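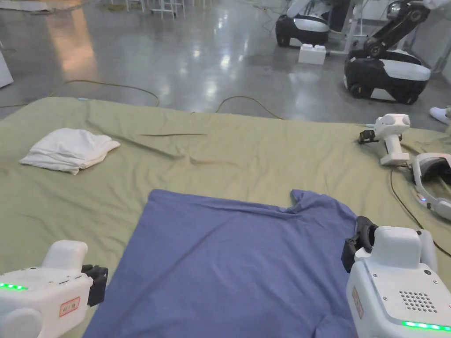

A T-shirt on the green table cloth, with a gripper at each side of it.

Furnby Folding Set: README and data card

Last updated April 28, 2020

Hello, and thank you for picking up the Furnby set. We've tried to write down everything we wished we had known when we first started working with other people's recordings, so this page runs a bit long. If you only have a minute, read "What is in the set" and "Known problems," and come back for the rest when something puzzles you (something will, and that's fine!).

What Furnby is

Furnby is a collection of short recordings of people handling clothes on a table, made with a pair of hand-held grippers. The person doing the folding holds one gripper in each hand and works the cloth with the jaws, and we save what the head camera sees along with where each gripper was and how far its jaws were open. We use the recordings to train folding policies by imitation, and they can also be handy for work on cloth tracking or for guessing which step of a fold comes next.

The work was done at the Pladent lab over the winter and early spring. Pladent looks after the recordings and the loading code; the McKinnon split described further down was put together afterward, from the same sessions.

What is in the set

There are 1000 episodes in this release. Each one covers a single garment, from the first touch to the moment the folder decides it is done. We used 27 different garments, mostly T-shirts, with a few long-sleeved tops, towels and pillowcases mixed in. Twelve people took turns as folders, and you will see very quickly that they do not all fold the same way. Some bring the sleeves in first, some fold the whole shirt in half lengthwise and deal with the sleeves later, and one folder insists on smoothing everything three times before starting. We left all of that alone. If you want a single style, filter on the folder field, and please don't assume that the most common style is the best one for your robot.

Each episode folder holds:

video.mp4, the view from the head
left.csv and right.csv, with position, rotation and jaw opening for each gripper
notes.txt, a sentence or two typed by the folder right after the take
meta.json, with the garment number, folder number, session number and result

The result field is one of "done," "messy" or "gave up." We kept the "gave up" takes on purpose and we're rather fond of them. A fair number show somebody patiently trying to rescue a sleeve that has gone under the body of the shirt, and we have found those useful when training a policy to recover from its own mistakes.

How a session goes

The table gets a green cloth, and the garment is laid down on it. We do not iron the cloth or pull it tight between takes, so it has wrinkles, and the wrinkles move around from one episode to the next. Our very first attempts in January used a bare tabletop, and the shirts slid away every time a jaw pushed against an edge. Those takes are not included.

Before each take the garment is placed in one of three starting states: flat, half crumpled, or dropped from above. "Flat" here means flat by everyday standards. There will be soft folds and creases, and a sleeve may be pointing off in its own direction, much like what you would get if you put a shirt down on your bed and gave it one pat.

The folder then picks up both grippers, checks the indicator lights, and says "start" out loud (the sound is removed before release). A take ends when both grippers are lifted clear of the cloth. We asked people to keep the jaws in view whenever they could, but garments are big and arms get tired, and the near edge of a shirt often runs out of the bottom of the picture. Please do not throw out those episodes just for that. A policy running on a real robot will have the same trouble seeing what is close to its own body.

The background was never cleared for recording. You can expect robots, cables, furniture legs and the odd shoe in the far part of the room, along with a shiny floor that picks up the overhead lights. Spare gear and other pieces of cloth sometimes share the table with the garment too. We went back and forth about this for quite a while and decided that a tidy room would teach the wrong lesson. If your method is easily distracted, cropping to the table helps a good deal, and the loader has a setting for it called table_only.

The McKinnon split

The McKinnon split holds out whole garments, so nothing in its test part has been seen in training. It has 70 test episodes. Please report results on it if you report results at all, and say which starting states you used, as "flat" is a lot easier than "dropped." A plain random split is included as well, mainly for checking that your code runs.

Getting started

Unpack the archive, point the loader at the top folder, and run the check script before anything else. It will complain loudly about missing files and quietly about odd timestamps, and it is worth reading both. Pladent's loader hands you video and gripper data already lined up in time. If you would rather use Drukex, the converter is in the tools folder, and it writes one Drukex file per episode. It is slow. Start it before lunch.

Known problems

The left gripper's jaw reading drifts in session 12, and values there can go slightly below zero. Clip them or skip the session.

Pillowcases are labeled "towel" in the oldest notes.txt files. The meta.json label is the right one.

Fast turns of the head blur the video for a few pictures at a time. We did not remove these.

Dark garments are rare in this set, and policies trained on it do worse on black shirts. We would like to fix this in the next round.

Consent and use

Every folder agreed to have their recordings shared for research. Faces were blurred where they came into view; if you spot one we missed, please write to us with the episode number and we will pull that file the same day. You are welcome to use, change and pass on the recordings for research, as long as this page travels with them.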